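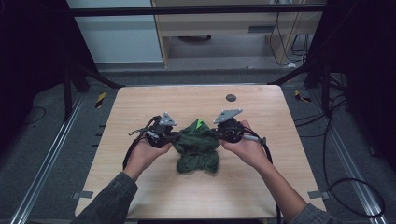
Anitha Pillai asked why a bowls league needs a data card at all, and whether I'd fixed the Maltham scores yet. Yes, I have!

Datasets > Bowls > Kastthorpe League
Last updated: December

# Kastthorpe indoor bowls results

I typed up 2,767 rink scores from the old league binders – one row per rink, 8 columns.

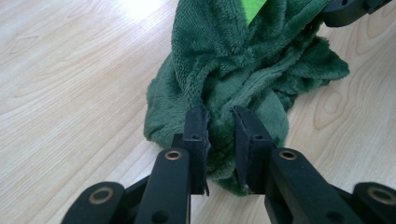

Blank shot totals mean the card was unreadable (116 rows, mostly Ansari Cup). Send fixes to me or Faisal Farooqui.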